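Famthorpe Bimanual Handling Project
Progress report to the Dumier fund, period ending 1 August 2024

Work in this period was held up by a repeated fault in the right hand. The fault first showed as a late release: the controller reported the fingers open while they were still closed on the object. It was logged 31 times in 2,421 grasp cycles. No one was hurt. In two cases the arm began its return move with the object still held, and the second of these tripped the torque limit at the elbow. We stopped all unattended running after that trip and reported it to the Sindton site office the same day.

The cause was traced to the position signal from the hand. At certain elbow angles the signal dropped out for up to 151 milliseconds, and the driver filled the gap with the last commanded value instead of the last measured one. The arm controller therefore received a false "open" state. Both parts of the fault have to be fixed, as the driver error would hide any later wiring problem.

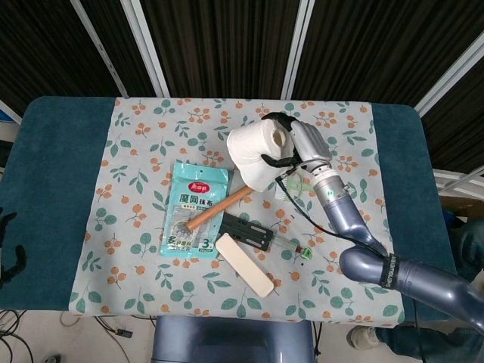

Retesting uses mixed household items on a covered table, with both hands mounted and a person beside the robot at all times. Items are left close together or overlapping, the condition under which most late releases were logged. The toilet roll is the most useful item for this check, as it is light and gives little load feedback through the fingertip pads. The hammer handle runs from under it onto the pack of cleaning cloths, so a release that comes late can drag on them. The thin black cable along the outside of the right arm is under review as well, and the loop it makes over the tablecloth will be shortened and clipped.

The driver patch is written and has passed bench tests. It now holds the arm still whenever the hand signal is missing. A replacement connector has been ordered from Panicker. Unattended running stays suspended until the connector is fitted and the full grasp set has been repeated without a false state.

The two-handed folding task moves to December. No change to the budget is requested.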